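Feria, Nachtlauf

18. Februar. Versuch 9.

Sie hatte den Kaffee vergessen, wieder. Stand am Gehäuse, Stirn fast an der Wand, und sah den Armen zu. Zwei Stück, eine Schiene. Sendola links, Tapia rechts, so hießen sie seit Juli, keiner wusste mehr warum.

Die Methode: erst tasten, dann greifen. Kein Modell vom Stoff, keine Karte der Falten. Nur der Druck am Finger und was er beim letzten Mal bedeutet hatte. 275 Läufe in der Tabelle. Bei 80 hatte sie aufgehört zu hoffen, bei 81 wieder angefangen. Blöd eigentlich.

»Weiches ist nicht lernbar«, hatte der Gutachter geschrieben. Ein Satz, keine Begründung. Den Ausdruck hatte sie noch, in der Schublade, unter den Kabelbindern.

Also weiches Zeug. Kissen, Polster, Tuch. Alles rein, kreuz und quer, und dann los. Das Tuch war das Schlimmste. Das Tuch war jedesmal ein anderes, auch wenn es dasselbe war.

Start. Die Schlitten fuhren an. Sie hielt die Luft an, merkte es nicht.

Sendola am Rand vom Polster, Tapia drüben über dem Blau. Grünes Licht am Handgelenk. Jetzt nicht ziehen. Erst fühlen. Bitte erst fühlen.

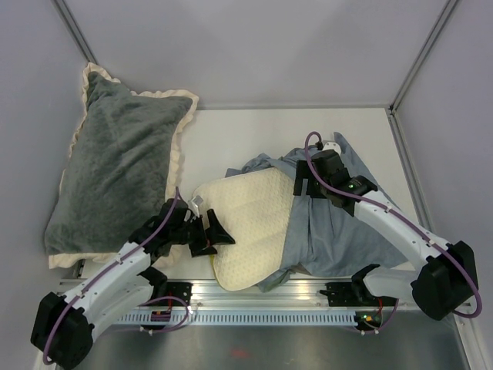 Versuch 13

Vier Läufe später, draussen schon hell. Der Finger blieb liegen, eine Sekunde, zwei. Die Kurve auf dem Schirm stieg, knickte, hielt. Dann erst kam der Griff.

Sie schrieb es auf, mit Bleisitft, die Hand zu schnell für die Buchstaben. Druck, Pause, Griff. Noch mal. Dann schickte sie die Kurve an Tindetti, ohne Betreff, und drückte auf Start.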